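4. Washing and drying small items

This section covers the gentle programmes on the Sustik compact washer-dryer. Read section 3 (Levelling and first rinse) before you start. The machine must have completed one empty rinse before any clothes go in.

4.1 Before loading

1. Check the care label on each item. Anything marked dry clean only must stay out of the drum.
2. Empty pockets and close zips and hooks.
3. Sort by colour first, then by weight of cloth. Thin jersey can go in with other thin jersey. Knitted items go in a separate load on programme C.
4. Put socks, underwear and anything with thin straps in a mesh bag. The bag should be no more than half full.

Note: New dark items may lose colour in the first few washes. Wash them alone on a cold setting until the water runs clear.

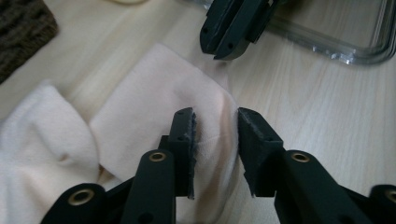 5. Open the door fully until the hinge clicks. Place items in the drum one at a time and spread them round the inside.
6. Close the door and press until the lock light shows green.

CAUTION: Do not force the door. If the lock light stays red, look for cloth caught in the rubber seal.

4.2 Choosing a programme

The dial has four gentle settings.

A — Cotton, light soil. 27 minutes.
B — Synthetics and mixed loads.
C — Wool and knitwear. The drum rocks and does not spin at full speed.
D — Rinse only. 13 minutes.

1. Turn the dial to the letter you want. The display shows the time left.
2. To lower the spin speed, press SPIN until 500 appears. Use this speed for thin fabrics on programmes A and B. It cannot be changed on C.
3. Add liquid detergent to the left drawer. Fill to the lower line for a half load and the upper line for a full one.
4. Press START. The drawer must be shut or the machine will beep and wait.

Note: Powder may be used on programmes A and B only. It does not dissolve well at the low temperatures used on C.

Programme D uses no detergent. If the drawer has been filled by mistake, take it out and rinse it under the tap first.

4.3 Drying

Only loads washed on A or B may be tumble dried. Knitwear must be dried flat on a towel, away from direct heat.

1. Remove half of the load if the drum was full. The dryer holds less than the washer.
2. Press DRY. Choose LOW for thin fabrics.
3. When the tone sounds, wait for the lock light to go out before opening the door. This can take a minute or two.
4. Clean the lint filter. Pull it straight up, wipe it with a dry cloth and push it back until it is level with the rim.

CAUTION: The inside of the drum and the metal parts of zips can be hot after a drying cycle. Do not leave a dried load packed in the drum.

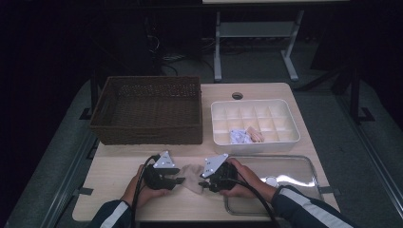 Take the load out as soon as the door opens and shake each item once. Small things crease quickly if they are left in a heap, so lay them out on a table and fold while they are warm. Socks and underwear are easier to keep in order in a tray with small square compartments, like the white one beside the wicker basket, with one item to a square. Anything that still feels damp should be hung up for an hour before it is put away.

4.4 After use

1. Leave the door ajar to let the drum air.
2. Wipe the rubber seal, including the fold at the bottom where water collects.
3. Turn off the tap if the machine will not be used for several days — for example, before a holiday.

If the display shows E4 at any point, the drain hose is blocked or kinked. Switch off at the wall and go to section 7.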